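How to Oil and Care for a Bamboo Cutting Board

By Lino D'Amico
Updated December 30, 2019

Bamboo boards are cheap, light and easy on the hands, and most people who own one never do anything to it. After a year or so the surface goes pale and rough, and the ends start to show small cracks. A board in that state can usually be saved with sandpaper, oil and an evening of waiting.

What you need

Food-grade mineral oil, the kind sold in drugstores or kitchen shops
Coarse salt
Half a lemon
Fine sandpaper, 220 grit, and a sanding block
Two clean cotton cloths
Board wax (optional)

Do not use olive oil, sunflower oil or anything else from the pantry. They go rancid in the wood and the smell is hard to get out. Walnut oil does dry properly, but leave it alone if anyone in the house has a nut allergy.

Step 1. Clean the board

Wash both sides with warm water and a little dish soap. Use a soft brush along the groove if your board has one, as dried juice and crumbs collect there. Rinse, then wipe it down right away.

For stains and onion smell, sprinkle a handful of coarse salt over the surface and rub it in with the cut side of the lemon. Keep going for a couple of minutes and squeeze a little as you rub. Leave it for five minutes, scrape off the gray paste and rinse again. Beet and turmeric stains will fade but may not disappear.

Step 2. Let it dry

Stand the board on its long edge, somewhere with air on both sides, and leave it overnight. A board dried flat on the counter dries on one face only and can warp. Keep it away from radiators and direct sun.
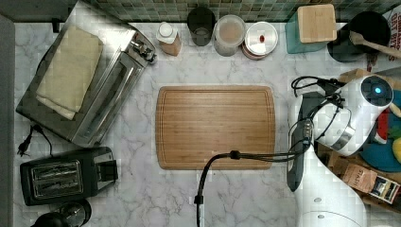 Step 3. Sand if needed

Run your palm over the surface. If it feels smooth, skip to the next step. If it feels fuzzy or catches on a cloth, sand lightly in the direction of the grain. Bamboo has hard fibers that splinter if you work across them. Go over the corners too, and fold a small piece of paper to get into any groove. Wipe off all the dust with a barely damp cloth and give the board another hour to dry.

Deep knife marks will not come out with fine paper. Start with 120 grit for those and finish with 220.

Step 4. Oil it

Pour a small pool of oil in the middle of the board and spread it with a cloth. Cover the top, the bottom and all four edges. The ends take up the most oil, so go over them twice. The board should look wet but not have puddles.

Leave it for at least four hours. Overnight is better. Then wipe off whatever is still on the surface with the second cloth. If the board has dry patches, repeat the whole step — an old board may need three coats.

Step 5. Wax it (optional)

Wax sits on top of the oil and makes water bead up for a few weeks. Rub on a thin layer, wait twenty minutes and buff it until it no longer feels sticky.

How often

Oil a new board once a week for the first month, then once a month. To check whether it is due, drip some water on it. If the drops soak in, it needs oil.

Never put bamboo in the dishwasher or leave it in the sink. The strips are glued together, and long soaking opens the joints. If a joint has already split wide enough to trap food, replace the board.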